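Section 16. Recovery After a Grip Fault During Processor Placement

This section applies to the Pleltier service cell fitted with the Jirholm two-finger gripper. It was revised on 15 October 2021 after a series of stops with fault code 516 at the socket approach.

Code 516 means that the measured finger gap differs from the taught gap while a part is held. The arm stops in place and keeps its grip.

CAUTION: Do not press Release while a part is over an open socket. A dropped processor can bend the contact pins.

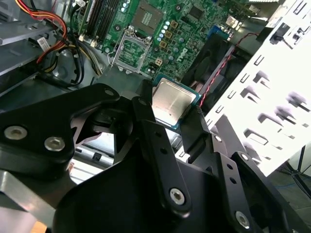
Fault code 516 most often appears in the last stage of the approach, and the operator should confirm the state of the part before touching the pendant. With the processor held between the two fingers and the socket frame lifted, check that the part is level and that neither finger overlaps the socket opening. Do not close the load lever at this stage.

1. Press Hold. Wait 15 seconds for the drives to settle.

2. Select Manual, then Retract Vertical. Do not use the sideways jog keys until the part is clear of the chassis - cables and brackets may catch the linkages.

3. Move the arm to the tray position and release the part there.

4. Inspect the socket pins under a lamp. If any pin is bent, tag the board and remove it from the cell.

5. Run Gap Check (menu item 229) with the fingers empty. 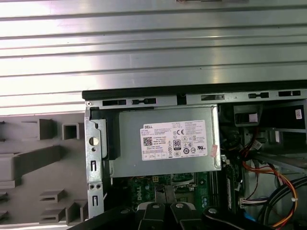

Figure 16-2. Gripper over the motherboard, near the power supply.

6. If Gap Check passes, teach the grip again and restart at reduced speed.

7. If Gap Check fails, lock out the cell and contact Benavides Service.

NOTE: Clearing the code without completing step 4 will not reset the fault counter.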